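Tea with Mitsuko Oshima

I'd been meaning to talk to Mitsuko Oshima ever since I heard her on local radio arguing with a man about crumpets. She runs the Jetatbridge supper club, she's 61, and she makes the best marmalade I've ever put in my mouth. I turned up on a Friday with a lemon drizzle, which in hindsight was a bit like taking a sketch to an art teacher, but she cut two big slices straight away and told me to sit.

She grew up over her parents' noodle shop and came to England to study textiles. Marmalade was an accident. "My landlady gave me a jar as a leaving present, and I thought, well, this is horrible," she said. "So bitter! Then I ate the whole thing in four days, standing up, with a spoon."

She made her first batch the winter after and it never set. They poured it on ice cream until Easter. I said mine always goes the other way and you could sole a boot with it, and she wanted to know everything (what pan, how long, did I soak the peel?). I didn't soak the peel. There was a bit of a silence.

"Overnight," she said. "You go to bed, the orange does the work." 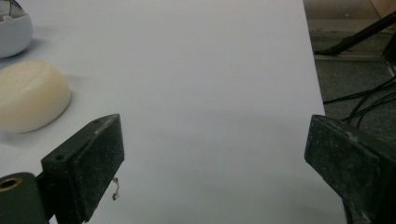
The other thing she's firm about is sugar. She won't warm it first, she's tried it both ways and can't taste the difference, and she thinks people who insist on it just like having something in the oven. What she does care about is getting the peel properly soft before any sugar goes near it. You squash a bit between finger and thumb and if it fights back you keep simmering. I went home and tried this and I'm a convert!

Last season she made 395 jars, nearly all of them in her own kitchen, and most went through the club or the farm shop at Ospina. There's a plain Seville, a dark one with treacle, and a yuzu one she calls Rulo after a dog she had as a girl. I asked if the dog liked oranges. "He liked shoes," she said.

The supper club itself started in November, with one long table and a borrowed urn. The menu changes but there's always a savoury thing with marmalade in it somewhere, and she's done it with duck, with carrots, and once in a cheese toastie that people still ask for. I asked whether she'd ever open a proper restaurant and she pulled a face. "My parents had a shop. I know what time they got up."

She did have an offer. Ralach, the deli people, wanted to put the Seville in all their branches, and she went as far as a meeting. They asked if she could make it less bitter. She had her coat on before they'd finished the sentence, or so she tells it, and I choose to believe her.

We'd got on to lime by then (difficult skins, apparently, and they go like string if you look away) and the drizzle was mostly gone. She said mine was a good cake but wanted more lemon. I've since made it with more lemon. She's right, it's much better, and I've told her so on a postcard.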